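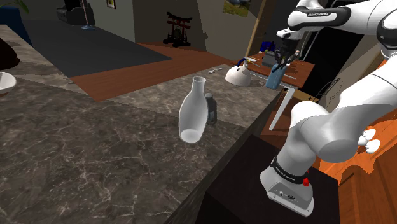 Stone counters and I have had a long, grumpy relationship, and most of what I know about keeping them nice I learned by wrecking one. My first was a pale thing that showed every drip of tea. If you've got a dark one like this, gray-brown with thin white veins running through it, your problem is the opposite – you can't see the spills at all, so you wipe by feel. I run my bare palm over mine after supper and go back for anything sticky. Warm water, a drop of dish soap, a soft cloth, then a dry towel right behind it. No vinegar on marble, ever, and no lemon either (I did 12 lemons' worth of curd on mine one April and the dull rings are still there to say hello).

For oily spots, mix baking soda and water into a thick paste, spread it on, cover it with plastic wrap and leave it overnight. My neighbor Mutua Muli swears by 2 rounds of this for butter, and I have to admit the second one helped!

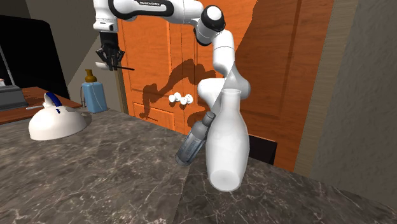 Doors and Hinges

Squeaky door? Try a bit of plain candle wax before you go buying anything. Tap the pin out, rub it all over with the candle, wipe off the crumbs and tap it back in. Do one hinge at a time so the door stays put. Mine went quiet for 6 months that way, and then the pantry one started up again, so that one got a proper drop of oil.

Sticking is a different business. Ours only sticks in muggy weather, so I rub the same candle stub along the edge where it drags and leave the sandpaper in the drawer. If you sand in summer you'll have a drafty gap by winter – ask me how I know. And please check the hinge screws first, the top ones especially. Half the time a few turns with a screwdriver is all it wants.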